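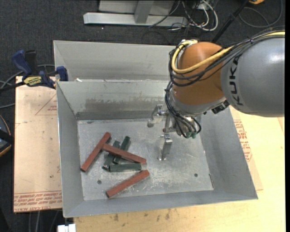 Unit 3: What Does a Shelf Cost?

Read the Kusum case before Tuesday. It is 13 pages, two of which are a map.

Inventory is money that has taken the form of objects. A firm buys a box of hinges, puts it on a shelf, and feels richer. The accountant agrees and calls it an asset. The person paying rent on the shelf may see it differently.

Terms you need:

Carrying cost – rent, insurance, spoilage, theft, and the interest you could have earned elsewhere. Students always forget the interest.

Stockout – the customer wants one and you have none. Hard to price, as the customer rarely sends a note.

Reorder point – the stock level at which you buy more. In many firms this is the level at which someone shouts.

Safety stock – extra units held against bad luck. Also held against bad forecasting, though it goes down as luck.

Worked problem. Nigam sells 200 hinges a week. Its supplier, Grorari, delivers in 3 weeks. With no safety stock, the reorder point is 600. Nigam has 437 on hand and none on order. How many weeks until the shelf is bare, and how long do customers wait after that if the order goes in today? Show your work. "A while" got no credit last term and will get none now.

We skip the Stumis merger this year. It is still in the reader, and still long.

For section: bring a calculator that is not also your phone.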